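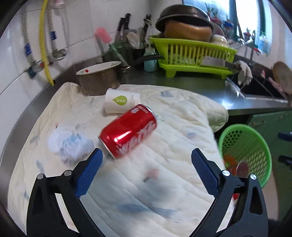

I went to the Westerberg open house on Wednesday, 1/30/19, on the theory that a person who writes about kitchens ought to look at one in January, when they're at their least flattering. Westerberg is the old dormitory at the top end of Flurkach, now let by the room, and once a year they open the shared kitchens to prospective tenants and to anybody else who will climb the stairs. The brochure promised "bright communal cooking areas with a homelike atmosphere." I can vouch for homelike. On the counter of the first kitchen a can of Coke was lying on its side on a white quilted mat, a paper cup had gone over not far behind it, and the mat had the faint blue and pink smudges of a mat with a social life. I felt at home right away, though I've been trying for years to have a different home.

Getting there: the 68 bus from the station, which runs every hour and is punctual going out. The fare is $2, exact change, and the driver means it. You get off at the Nirkov furniture warehouse and walk uphill past the side of the building that has no door in it. Then you walk back down. I met two other visitors doing the same thing in the opposite direction and we nodded to each other like people on a pilgrimage.

Tours were led by Delia Troncoso, who handles the rentals, at a pace I would call brisk. She had 60 minutes for three floors and had clearly done the arithmetic. There were eight of us, including Sverre Solberg, a retired plumber who had no intention of renting anything and wanted to see the pipes. He saw them. More on that below.

Back to the first kitchen, where I stayed longer than I was supposed to. I've been to plenty of open houses where the counter holds a bowl of lemons and a cookbook open to a recipe for more lemons. Westerberg doesn't go in for lemons. Along the back wall there was a pink scrub brush standing up on its own, a green glass bottle, a dark holder with two black-handled knives and a white spatula in it, and a pump bottle of dish soap in pale teal. I'm a sucker for that color. It makes washing up look like something you would do at a spa.

The dish rack was the best thing on the tour. It's green plastic, nothing special, and it was carrying a large dark wok tilted up on its side like a satellite dish. Tucked in front of the wok was something round and brown that I'm fairly sure was bread. I stood there wondering about it for a while. Bread in a dish rack has airflow going for it, I suppose. A long knife lay across the front of the rack, and I'd move that if I lived there, having reached for a bowl in the dark once and learned something.

I'd also like to put in a word for the pot. It was metal, with a white enamel rim and one small red flower on it, and it had ended up near the wall on the left. My grandmother's generation would have called it the good pot and not let me touch it. One of the others on the tour asked where you could buy one. Delia said she had no idea, it wasn't in the inventory, and could we please start moving toward the stairs.

The mat deserves more attention than it got. It's stitched in wavy lines and takes up most of the countertop, with one edge curling over. I used to be against this kind of thing. A counter is already a surface, and putting a quilt on it seemed like putting a sweater on a coat. But a can makes no noise on a quilt, and in a building with shared walls and people on night shifts I can see the argument. You'd have to wash it more than you think. A crumpled plastic bag had settled on the left part of it, as one always does. I have never owned a counter without a bag.

Second floor: same layout, window painted shut, better oven. Sverre got down on the floor here and looked under the sink for some time. He reported that the trap was "original," and did not say it as a compliment. Delia wrote this down, or wrote something down.

Third floor: locked. Njål Eide, who has lived up there since the fall, came out on the landing in his socks and told us the kitchen was fine. We took his word for it.

Coffee afterward was in the lobby, with a plate of Casel wafers that had been arranged in a fan by someone with hopes. The room rates were on a sheet by the door. The deposit is $95, kitchens included, heat partly. I asked what "partly" meant and was given a wafer.

Would I go again? Yes, and earlier, before the tour group, to have some time with that rack. If you go, wear shoes you can climb in and bring singles for the bus. The last one down leaves at ten to five, and it is not punctual going back. Sverre and I waited for it a good while by the furniture warehouse, and he told me about traps.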